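Kursunterlage zur dritten Einheit: Formen und Farben im Spiel
Fortbildung »Frühe Mathematik in der Kita«, Leitung: Vibeke Laxdal

Liebe Kursteilnehmerinnen und Kursteilnehmer,

beim letzten Mal sind wir ja mitten im Gespräch auseinandergegangen, und ich möchte gern dort weitermachen, wo wir stehen geblieben sind, nämlich beim freien Sortieren. Viele von Ihnen haben erzählt, dass die Kinder fast immer zuerst nach der Farbe greifen. Das kenne ich aus meiner eigenen Gruppe auch, und man darf sie dabei ruhig eine ganze Weile gewähren lassen – die Form kommt schon noch!

Zum Material: Bemalte Formklötze aus Holz eignen sich gut, wenn sie dick genug sind, um zu stehen. Legen Sie sie auf ein helles Brett, damit die Arbeitsfläche eine klare Grenze hat, und verteilen Sie sie ohne jede Ordnung. Schön ist es, wenn dieselbe Form in zwei Farben vorkommt, etwa ein roter und ein grüner Stern. Dann gerät die Farbregel nämlich von selbst ins Wanken, und irgendein Kind fragt bestimmt, ob die beiden nun zusammengehören oder nicht.

Begriffe, die wir sauber trennen wollen: Der Kreis ist eine Fläche, der Zylinder ein Körper. Ebenso steckt im Prisma das Dreieck, aber es ist nicht dasselbe. Den Kindern gegenüber sagen Sie anfangs getrost »rund« und »eckig«, und die Fachwörter lassen Sie nebenbei fallen.

Aufgabe bis zur nächsten Einheit: Beobachten Sie ein Kind beim Sortieren und schreiben Sie möglichst wörtlich mit, was es dabei sagt. Eine halbe Seite reicht völlig. Wer in der Gruppe Urau ist, bringt bitte auch die Notizen vom letzten Mal wieder mit, wir besprechen sie dann gemeinsam in der Runde.
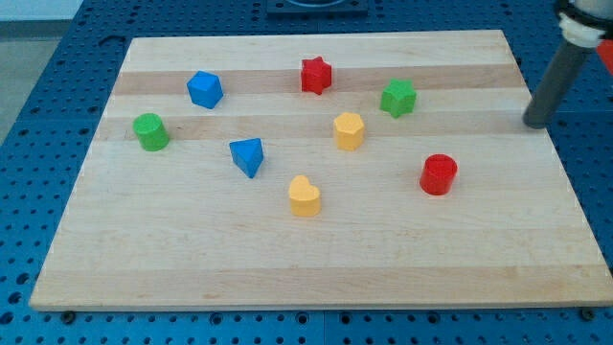
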